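Two weeks with the Nedard bench pair, so this is the quick version before the long one gets edited. Two arms, two grippers, one controller, a tablet app, and a support line that picks up (most days). We had ours from the Barnness showroom on hire, 45 pounds a day, delivery extra. Buying is another matter, see end.

Set-up first. Came in three crates. Manual is thin and the bolt diagram is upside down on one page. Had both arms moving by lunch though, and I'm no engineer. Cables are the annoying bit. They loop off the wrist and you do need to think where they'll go before you run anything, or you'll be pausing every other go to shift one. Clips would of helped. None in the crate.

Now the job. We wanted something fiddly and a bit wet, so: blue tray, little green toys, bucket, jug. Tell the arms to tidy up. 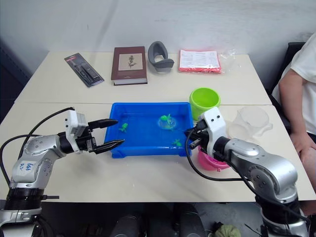

Issue 143, page 5

Water is where cheaper kit falls over. Glare, reflections, toys drifting about when you've only just lined up on them. With a shallow layer in the tray the Nedard took its time but it did not panic. Slow approach, fingers wide, small correction, close. Toys flat on the bottom are fine. One sitting in a clear lid is a lot harder, and the app kept marking the lid and the toy as a single thing. You can split them by hand on the tablet. Fine once, tedious by the tenth go.

Grip is good. Long fingers, ridged at the tip, and they hold a small plastic toy without pinging it over the room. Force setting is a slider with no numbers on it, which drove Meenakshi Bhardwaj up the wall (she does our measuring and likes a number). I got on with it OK. Leave it low for toys.

Speed, hmm. Not quick. The two arms are very polite with each other and one will hang back while the other is over the tray. There's a "shared space" setting that loosens this up, buried three menus down. Turn it on. Much better after, and no bumps on our bench all fortnight.

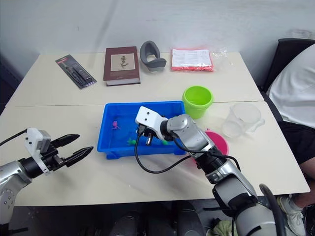
Then there's teaching it, and that's the part I'd pay for. Hold the arm, walk it through, let go, press save. Kamlesh had never touched one and had a pick-and-drop saved before his tea was cold. Editing what you saved is less fun. Want to change one step in the middle? Record the lot again. Support say a fix is coming, they said that in October too.

Noise: low whirr, you can talk over it. Heat: wrists get warm after a long run, not worrying. The app crashed twice on me, both times when the tablet was charging, and both times the arms just stopped where they were. Good. That's what you want them to do.

Clear plastic is the weak spot, still. Jug, lid, bags, anything see-through. Coloured stuff it finds straight off. If your work is mostly glass or clear packaging then look at the Prutside single arm first, slower again but better on that one thing. Costs more to hire mind. 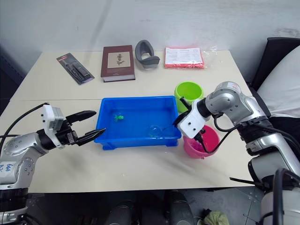
Madhu Rajput, bench reviews

Price. 3000 a quarter on the long hire, with grippers and support thrown in, spare fingers not. Steep for a small workshop, fair for a college or lab that will have it running daily. Outright purchase is by quote only and the quote took nine days to reach us, so chase them.

Good: teaching by hand, gentle grip, behaves round water, stops safely.
Bad: see-through things, no step editing, cable mess, that manual.

I'd hire it again. Wouldnt buy till the editing is sorted. Four out of five, and the full test tables are in next month's issue.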